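I met Mariann Dudás on a video call, which she took on the very thing we were supposed to be talking about: a used Candadus gaming laptop with one hinge that squeaks so loudly I heard it through the mic!

She runs Manríquez, a small shop that buys up last-generation gaming laptops and sells them on (she named it after the street, before you ask). I wanted to know if a two-year-old machine is still worth anybody's money.

"Depends how it was treated," she told me. "I open every single one. The fans tell me more than the seller does."

Her record is 73 laptops in one January, right after the holidays, when people get new ones and want the old ones gone.
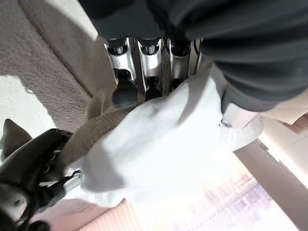 I asked about batteries, my own sore spot — mine dies halfway through a movie. Mariann wasn't very sympathetic. "You play plugged in anyway. If it holds 50 percent of what it did new, I'll sell it, but I put that on the tag."

She's pickier about screens. The Witis panels she gets are bright but slow, she says, and she steers shooter fans toward the older Troment models, even though they weigh a ton. I tried one last year and my knees can confirm it.

And what about the big flashy stuff? "Somebody paid $3000 for this," she said, tapping the Candadus. "I didn't!" She wouldn't tell me what she did pay, and I asked twice.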